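Atville Neighbors Board > Home & Garden > Wall paneling, painted or bare?

plankton_dan
Thursday, May 14, 2020
I have one wall in a spare room and a wife who has seen vertical planks in a magazine. The room is long, low and faces north. She wants them in a couple of pale colors, floor to ceiling. I want drywall, which is already there and has never asked me for anything. Before I lose this argument, has anyone here put up vertical boards and lived with them for more than a month?

Osgood_Pie
Six years with mine. Vertical boards make a low ceiling look higher, so your wife is right, and you should tell her before she finds this thread. The dusting is real if you leave gaps. Butt them tight and you'll be fine until winter, when they shrink and you get the gaps anyway.

marlene261
Tongue and groove. Please. I did plain boards over at the Drestberg place and by October I could see the old wallpaper winking at me between every pair. Had to take down half of it and paint the wall behind in the same color. Paint the wall FIRST, Dan, even if you think you won't see it.

gruff_in_atville
Or leave it as drywall. I've pulled out more planks than most of you have put up. Every one of those rooms was somebody's magazine page once. People go on about character, then they sell the house and the next family calls me.

Osgood_Pie
gruff, you said the same thing about my kitchen tile, and you were over here eating pie in that kitchen two weeks later.

gruff_in_atville
It was good pie. The tile is still too busy.

plankton_dan
So the vote is two for, one against, and one pie. The color question is what's keeping us up now. She's leaning pink and white. I said it would look like a candy shop, and she asked what was wrong with a candy shop, and I did not have an answer ready.

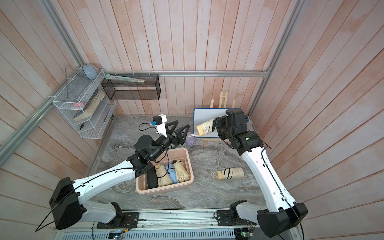

I'm coming around on pale, as long as it stays pale. My condition is that the floor doesn't also get ideas. She has a marble-look vinyl picked out from Pelkonen and I was hoping for something that minds its own business. Can you have a busy floor and a striped wall in the same room, or does one of them have to apologize?

marlene261
You can if the floor is gray. Gray goes with pink better than beige does. Beige and pink together look like a bandage.

teemu_h
Teemu Heiskanen, I used to sell flooring, so take this with whatever salt you like. The trouble with marble-look sheets is the repeat. Lay two widths side by side and the same swirl comes around again, and once you've noticed it you will never notice anything else. Ask how long the pattern runs before it repeats. If the person at the counter doesn't know, open the roll and look for yourself. They hate that.

gruff_in_atville
Finally someone talking sense. Also check whether the floor is flat. Vinyl shows every bump. Planks on a wavy wall are the same, you get one board sticking out like a bad tooth.

plankton_dan
The wall is wavy. The house is from before anybody owned a level.

Osgood_Pie
Furring strips and shims, then. Buy more shims than you think. I used the 60 pack from Dolum and went back for another.

marlene261
Disagree on furring in a small room. You lose depth on that wall, and then the outlets have to come forward with box extenders, and the baseboard no longer meets anything. I'd skim the low spots and glue and nail straight on.

Osgood_Pie
And whoever takes it down later gets to take the wall with it.

gruff_in_atville
I charge extra for that.

plankton_dan
She has now read the thread. We're going with tongue and groove, pink and white, gray floor. I've been given the furring strips to carry. Marlene, she would like to know which primer you used at Drestberg.

marlene261
Whatever was left in the garage. Tell her to use something better.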